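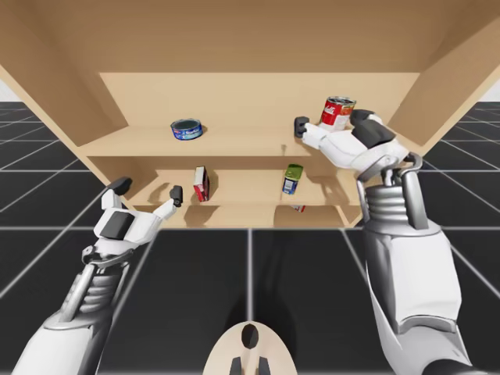 **发件人:** Lerkitano 项目仿真组
**收件人:** lerkitano-list
**主题:** Re: 货架场景下一步怎么做,以及 Binstead 的提交

大家好,

上封信问得比较多,我逐条回在引文下面。没参加上次组会的同学可以只看最后的安排。

> 货架场景我跑起来了,用的是主分支,没改任何参数。左手基本正常,右手伸到上层右边去够汤罐的时候,食指有时会先碰到层板前沿,然后整条轨迹停住。日志里报的是接触力超限。想确认一下这是场景的问题还是规划的问题。

我这边能复现,是规划的问题。右手进柜子时,领头那根手指的黑色指垫会搭在上层板的边上,位置在汤罐左边。规划器做碰撞检查用的手部模型还是旧版,旧版指尖比现在短一截,所以它认为那里有空隙,控制器一执行就碰上了。

临时办法:在 `planner.yaml` 里把手部的碰撞余量调大,先用 12 毫米。调大以后右手会抬高一点再进去,慢一些,不过能走通。正式的办法是换新的碰撞模型,已经在做,合并前会再发一封信。

请不要为了让它通过去调高接触力的阈值。去年有一组这样改过,仿真里看着一切正常,到了真机上手指把层板顶歪了。阈值保持原样,报错就让它报错。

> 另外汤罐离右边侧板太近了,拇指那一侧很难放进去。能不能把它往中间挪一点?上层中间反正是空的。

调试的时候可以挪,提交不能挪。Binstead 的规则里写明物品初始位置由他们的种子生成,靠侧板的情况一定会抽到。现在仓库里默认用的这个布局就是特意留下来练这一种的。

做法上有两个方向,目前还没定:

- 先推后抓。用手指侧面把罐子往左拨开一点,再从正面合拢。优点是对手的姿态要求低,缺点是高罐子容易倒,倒了这一轮就没分。
- 换手腕姿态。拇指从罐子右前方切进去,其余手指从左边包过来。需要腕部多转一些,逆解经常落在关节限位附近。

我个人倾向第二种。矮的金枪鱼罐头可以用第一种,它重心低,推起来稳,但它在上层左边,本来也没有侧板的问题。写策略的时候请按物品分开处理,不要写成一套动作套所有罐子。

> 下层的红盒子和绿盖罐子中间隔着那块竖板,双手同时伸进去会不会打架?我试了一次,左手还没进柜子,右手先报了自碰撞。

会。竖板很薄,碰撞检查里却给它加了和侧板一样的余量,相当于变厚了很多。我把竖板单独拿出来设了余量,改动在 `divider-margin` 分支,欢迎试用。

自碰撞那一条是另外的原因:两只手的前臂外壳在腰前面那块区域靠得很近,如果左手停在柜子下半部前面等着,右手从上层退出来时要绕开它。建议把等待位往左下再放一些,或者干脆让两只手轮流进。比赛计时是按整轮算的,轮流进多花的时间不算多,少碰一次更划算。

> 底层格子里那个红白的东西是什么?从我这个视角只能看到一点边,识别模块一会儿说是盒子一会儿说是罐头。

场景文件里它的编号是对的,识别结果来回跳是因为露出来的面积太小。从机身这个位置往上看,底层格子的东西大部分都被挡着。这一项先不要求抓取。识别模块的同学请加一个"不确定"的输出,露出面积低于门限就返回不确定,由上层决定要不要俯身再看。现在的写法是硬给一个类别,后面的模块就照单全收,查起来很费时间。

> 还有地板。我看到地砖上有反光,右臂和柜子都能映出来一些,深度图在那一块会不会有影响?

仿真里的深度是直接从几何算的,反光只影响彩色图。但分割网络吃的是彩色图,所以有没有影响要看分割。我抽查过一批,地面上的倒影偶尔会被分成机械臂,柜子里面没有发现这个问题。目标物都在柜子里,暂时不处理。如果有人要做地面拾取的题目,请先把反光关掉做一次对照。

> 最后问一下成绩表,表里那个 341 是什么意思?

是跑完的总轮数。其中包括中途报错退出的,所以不要直接拿成功次数去除它。成绩表最右边一列是有效轮数,写报告用那一列。表头我已经改了,原来的写法确实看不懂。

---

## 目前的状态

货架场景已经合入主分支,柜子、层板、竖板和物品都可以用。材质没有做贴图,木头就是一个均匀的浅色,大家不用再报这个。以后要做外观随机化,会在这个基础上加。

灵巧手的控制接口这个月改过一次,抓取力的单位从百分比换成了牛顿。旧脚本不会报错,但是力会小得离谱,看起来像是手合不拢。如果你发现手到了位置却什么都拿不起来,先查这个。

双臂同步还有一个已知的问题:两边的轨迹长度不一样时,短的那边结束后会有一个小的抖动。原因是结束时给了零速度指令,却没有锁定目标位置。修好之前,可以在短轨迹末尾重复几个相同的点。

## 接下来的安排

1. 每个小组从主分支拉最新代码,先跑一遍上层的两个罐子,左手对金枪鱼罐头,右手对汤罐。各跑 24 轮,种子用仓库里给的列表,不要自己随机。
2. 把失败的轮次按原因分开记。原因只用表里已有的几类:没够到、碰层板、碰侧板、抓滑、放错位置、程序报错。实在归不进去的写在备注里。
3. 上层的结果交齐以后再开始下层。下层先单手,后双手。
4. 新的手部碰撞模型合并后,第一步的数据要重跑一遍,请把脚本写成可以一条命令重跑的样子。

记录文件放在 Moradi 服务器的共享目录里,按组名建文件夹。录像请压缩后再传,上个月磁盘满过一次,有两个组的夜间任务因此断掉。日志只需要保留失败的轮次。

服务器的排队规则有一点变化:单个任务最长 4 小时,超过会被系统终止,不会给提示。需要跑更久的请拆开提交。下午 6 点以后队列比较空。

## 关于 Binstead 的提交

报名已经完成,队名沿用 Lerkitano。十月底之前要交第一版策略和一份方法说明,说明不超过四页,附图不算在页数里。评分分两部分,仿真占大头,真机部分只有进入复赛的队伍才做,地点在 Monness 的实验楼。

方法说明的分工如下:

| 部分 | 负责的小组 |
| --- | --- |
| 场景与物品模型 | 仿真组 |
| 识别与分割 | 视觉组 |
| 双臂规划、手腕姿态选择 | 规划组 |
| 手指控制与抓取力 | 控制组 |
| 失败分析 | 各组交数据,规划组统稿 |

失败分析这一节请认真写。去年的评语说我们只放了成功的例子,评委看不出方法的适用范围。这次碰层板前沿的情况就可以写进去,包括碰撞模型过期这件事,照实写。

一年级同学如果还没有装好环境,请按仓库里的 `setup.md` 操作,不要用课程网页上的旧说明,那份对应的是上一个版本的物理引擎。装不上的把完整报错发到列表里,截图看不全,请贴文字。

还有一件小事。发到列表的邮件请在主题里写清楚是哪个场景,现在一半的主题都叫"跑不起来",归档以后很难搜。

## 还没有定的问题

- 汤罐靠侧板时用推还是换手腕姿态。两种都有人愿意写原型的话最好,请直接回这封信认领。
- 等待位放在哪里。规划组提过用柜子前沿外面的固定点,我觉得应该按目标所在的层来选,上层和下层各一个。
- 抓取成功怎么判定。现在是物品离开层板就算成功,Binstead 的规则要求保持住再移出柜子。我建议内部测试也改成后一种,数字会难看一些,但能和正式评分对上。
- 绿盖罐子的抓取点。它比汤罐小,手指全部合拢时会互相挤,控制组认为只用拇指和两根手指就够,需要有人测一下。

有意见请在下次组会之前回复到列表,不要单独发给我。

Lerkitano 项目仿真组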